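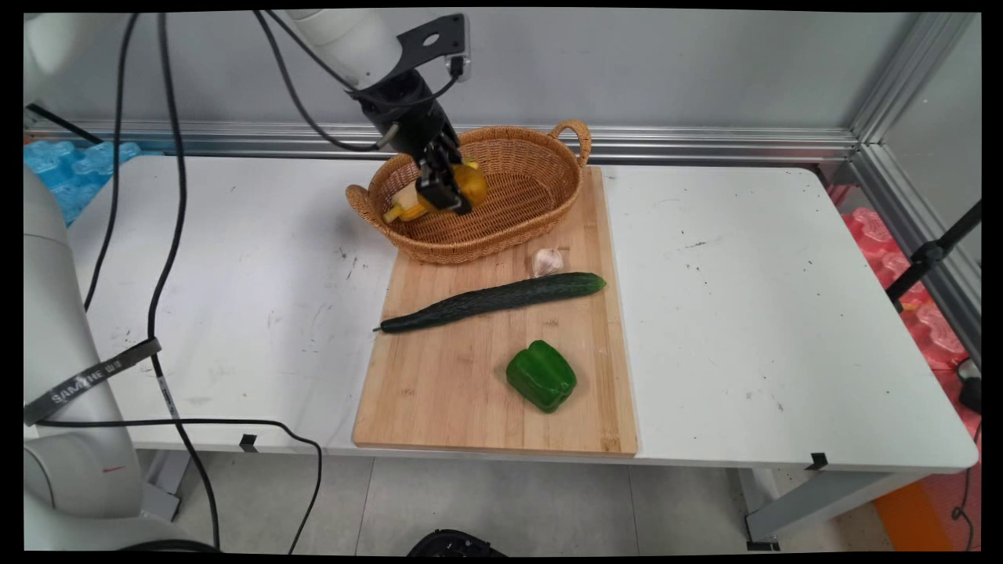
읽는 시간 8분

장마가 잠깐 쉬어 가는 사이에 편지를 씁니다. 창문을 열어 두었더니 골목에서 누가 고추를 볶는지 매운 냄새가 한 번씩 훅 들어오네요. 다들 저녁은 챙겨 드셨는지 모르겠어요. 저는 오이를 썰어 찬물에 말은 밥이랑 먹었습니다. 여름에는 이것만 한 게 없지요.

지난 호에 채소 보관 이야기를 짧게 썼다가 답장을 정말 많이 받았습니다. 냉장고에 넣어야 하느냐 말아야 하느냐로 부부 사이에 말다툼이 났다는 분도 계셨고, 시어머니 방식과 친정어머니 방식이 달라서 십 년째 마늘을 두 군데에 나눠 둔다는 분도 계셨어요. 그래서 이번에는 아예 날을 잡고 길게 써 보려고 합니다. 제목을 붙이자면 '여름 부엌의 자리 정하기' 정도가 되겠습니다.

먼저 마늘부터요. 저희 집은 해마다 햇마늘이 나오면 반 접을 사는데, 몇 해 전까지는 받아 온 망 그대로 다용도실 바닥에 두었습니다. 그러다 칠월 말쯤 망 아래쪽을 들춰 보면 꼭 몇 통은 물러 있거나 푸르스름하게 곰팡이가 올라와 있었어요. 바닥의 습기를 그대로 먹은 거지요. 지금은 대를 조금 남겨 다섯 통씩 끈으로 묶고, 바람이 드나드는 북쪽 창가에 걸어 둡니다. 볕이 바로 드는 자리는 피하고요. 걸어 둘 데가 마땅치 않으면 구멍이 숭숭 난 바구니에 한 겹으로만 펼쳐 놓아도 괜찮습니다. 욕심내서 수북이 쌓으면 가운데 있는 것부터 상해요.

깐 마늘은 이야기가 다릅니다. 껍질을 벗긴 순간부터는 냉장고 식구예요. 저는 유리병 바닥에 키친타월을 두 겹 깔고, 물기를 닦은 마늘을 넣고, 위에 한 장을 더 덮어 둡니다. 타월이 눅눅해지면 갈아 주고요. 한꺼번에 많이 깐 날에는 다져서 납작하게 펴 얼려 둡니다. 칼등으로 금을 그어 두면 나중에 초콜릿처럼 똑똑 부러뜨려 쓸 수 있어서 편하답니다. 한 가지, 마늘을 기름에 담가 상온에 오래 두는 것은 하지 마세요. 향이 좋아서 저도 예전에 겁 없이 해 두곤 했는데, 식중독 위험이 있다는 것을 알고는 그만두었습니다. 조금씩 만들어 냉장고에 넣고 며칠 안에 드시는 게 좋아요.

다음은 오이입니다. 오이는 은근히 까다로운 손님 같아요. 너무 추우면 토라지고 너무 더우면 축 처집니다. 냉장고 맨 안쪽 찬 바람 나오는 곳에 두었다가 껍질이 물에 불은 것처럼 흐물흐물해진 적, 다들 있으시지요? 저는 한 개씩 종이에 말아서 채소 칸 앞쪽에 세워 둡니다. 꼭지가 위로 가게요. 세워 두면 정말 오래가느냐고 묻는 분이 많은데, 저희 집에서는 확실히 눕혀 둘 때보다 덜 무르더라고요. 다만 저희 집 냉장고가 워낙 늙은 냉장고라서 새 냉장고에서는 어떨지 장담은 못 하겠습니다. 해 보시고 알려 주세요.

씻어서 넣느냐, 그냥 넣느냐도 늘 나오는 질문이지요. 저는 그냥 넣는 쪽입니다. 흙이 많이 묻어 있으면 마른 행주로 슬슬 털어 내고, 물은 먹기 직전에 묻힙니다. 이미 씻어 버렸다면 물기를 꼼꼼히 닦으시면 되고요.

피망은 비교적 순한 편이에요. 통째로 두면 채소 칸에서 한 주는 거뜬합니다. 문제는 반만 쓰고 남았을 때인데, 씨와 하얀 속을 그냥 두면 거기서부터 물러지기 시작해요. 남길 것 같으면 처음부터 속을 싹 긁어내고, 자른 면에 종이를 대서 밀폐 용기에 넣어 두세요. 그래도 시들시들해졌다면 굵게 채 썰어 얼리시면 됩니다. 생으로 먹기에는 식감이 떨어지지만 볶음밥이나 카레에는 아무 문제가 없어요. 저는 얼린 피망을 꺼내 녹이지 않고 바로 센 불에 넣습니다.

바나나 이야기는 답장에서 제일 많이 나온 주제였어요. 여름 바나나는 어제까지 멀쩡하다가 오늘 아침에 보면 점박이가 되어 있지요. 바나나는 익으면서 에틸렌이라는 기체를 내는데, 이게 옆에 있는 다른 채소와 과일까지 덩달아 익게 합니다. 오이는 특히 이 기체에 약해서 바나나 곁에 두면 금세 누렇게 변하고 물러요. 그러니 장을 봐 와서 한 바구니에 죄다 담아 놓으면 보기에는 참 풍성하고 예쁜데, 그대로 며칠을 두기는 어렵습니다. 장 본 날 저녁에만 잠깐 그렇게 두고 흐뭇하게 구경하다가, 자기 전에 각자 자리로 보내 주세요. (저는 이 구경하는 시간을 무척 좋아합니다.)

바나나를 조금이라도 오래 두고 싶으면 꼭지를 랩으로 감싸고, 눌리는 데가 없도록 걸어 두세요. 다 익은 다음에는 냉장고에 넣어도 됩니다. 껍질은 까맣게 변해도 속은 며칠 더 버텨 줘요. 덜 익은 것을 미리 넣으면 제대로 익지 않으니 순서만 지켜 주시고요. 까매진 것을 보고 아이들이 안 먹겠다고 하면 껍질을 까서 한 입 크기로 얼려 두었다가 우유와 갈아 주세요. 설탕을 안 넣어도 아주 답니다!

바구니 이야기도 조금 하고 갈게요. 엮은 바구니는 공기가 잘 통해서 채소 두기에 좋은데, 장마철에는 바구니가 먼저 곰팡이를 입기도 합니다. 저는 비가 며칠씩 이어지면 바구니를 비우고 마른 솔로 틈새를 털어 낸 다음 선풍기 앞에 한나절 세워 둡니다. 물로 씻어야 할 만큼 더러워졌으면 미지근한 물에 짧게 헹구고 그늘에서 바싹 말리세요. 볕에 오래 두면 살이 갈라지는 수가 있어요. 바닥에 신문지를 한 장 깔아 두면 마늘 껍질 부스러기를 치우기도 한결 수월합니다.

나무 도마도 마찬가지예요. 여름에는 쓰고 나서 바로 씻고, 꼭 세워서 말려 주세요. 마늘 냄새가 배었을 때는 굵은소금을 뿌리고 레몬 반쪽이나 오이 꽁다리로 문지른 다음 찬물로 헹굽니다. 뜨거운 물부터 부으면 냄새가 더 안 빠지는 것 같아요. 한 달에 한 번쯤은 도마용 기름을 얇게 발라 하룻밤 재워 두는데, 저는 이걸 자꾸 잊어버려서 월세 내는 날에 같이 합니다.

그리고 이건 답장을 읽다가 배운 것인데요, 한 독자분은 냉장고 문에 종이를 한 장 붙여 놓고 먼저 먹어야 할 채소 이름만 적어 둔다고 하셨어요. 산 날짜나 개수는 적지 않고 이름만요. 저도 따라 해 봤더니 저녁 메뉴 고민이 많이 줄었습니다. 어제 종이에는 '피망, 가지, 두부 반 모'가 적혀 있어서 그대로 다 볶아 먹었어요. 조금 짰지만 맛있었습니다.

마지막으로 알림 몇 가지입니다. 저희 뉴스레터 '트레세로(Tresero) 부엌 편지'를 받아 보시는 분이 이번 호로 3349명이 되었습니다. 지난 April, 그러니까 벚꽃 질 무렵에 쓴 봄나물 편지를 주변에 나눠 주신 분이 많았다고 들었어요. 고맙습니다. 그 편지를 찾으시는 분은 지난 호 모음에서 18호를 열어 보시면 됩니다. 이번 편지는 19호예요.

여름 채소 절임 조리법은 다음 호에 싣겠습니다. 오이와 피망을 같이 절이는 방법을 시험해 보고 있는데, 식초를 얼마나 넣어야 할지 아직 마음을 못 정했어요. 첫 번째 병은 너무 시었고 두 번째 병은 싱거웠습니다. 세 번째 병은 지금 냉장고에 있습니다. 혹시 집안에 내려오는 비율이 있으면 이 편지에 답장으로 적어 보내 주세요. 숟가락 단위도 좋고 국자 단위도 좋습니다.

비 오는 날 부엌 바닥 미끄러우니 조심들 하시고요. 다음 편지에서 또 뵐게요.

2022년 7월 13일
트레세로 부엌 편지 드림

받는 주소를 바꾸시려면 이 편지에 새 주소를 적어 답장해 주세요. 그만 받고 싶으실 때는 맨 아래 '수신 거부'를 눌러 주시면 됩니다.

지난 호 모음 | 답장 보내기 | 친구에게 전하기 | 수신 거부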